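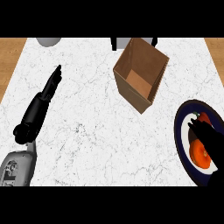
Fig. 1. Two-arm packing task in simulation: open box, plate with a red pepper and an orange fruit.

Unit 8: Can a machine put the groceries away?
Robots at Work, course handout. Instructor: Danica Softić

Read the Vukadinović chapter before class and bring the chore list you made in Unit 2.

The short answer to the title is no, or not in any kitchen I would let you bet money on. The longer answer depends on what you let people count as "putting away." Watch for three things when a company tells you its machine does chores.

First, who set the table? In a simulated task the counter is clear and the box is already open. At home the box has a half-folded flap and somebody's keys in it. Clearing the space is part of the chore, and it is usually left out of the score.

Second, what is a success? The Kenard report gives a rate of 90 percent over 1097 trials, all simulated. Look at the appendix. A trial counts once the item is inside the box, however it got there. Drop a real pepper from that height and you have a bruised pepper. Sarahí Ponce raised this in section last term and I have not heard a good reply to it.

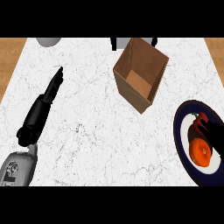 Third, how much of the second arm's time is spent on the job? Two arms cost more than one, so ask what each is doing at every stage. A person packing a box holds the rim with one hand without thinking about it. Milovan Yordanov's notes on the Clastetti trials (on reserve) log idle time per arm, and the numbers are not flattering.

None of this means simulation is useless. It is cheap, nothing breaks, and you can run it all night. My complaint is with the jump from there to "ready for the home," a phrase the Sunau brochure uses on its first page and never defines.

For section with Todor Kovačević:
Pick one chore from your list. Write down every step, including the ones you do before you think you have started. Mark the steps a simulated task would skip. One page, typed.

The December reading list is unchanged except that the Lazarević paper is now optional.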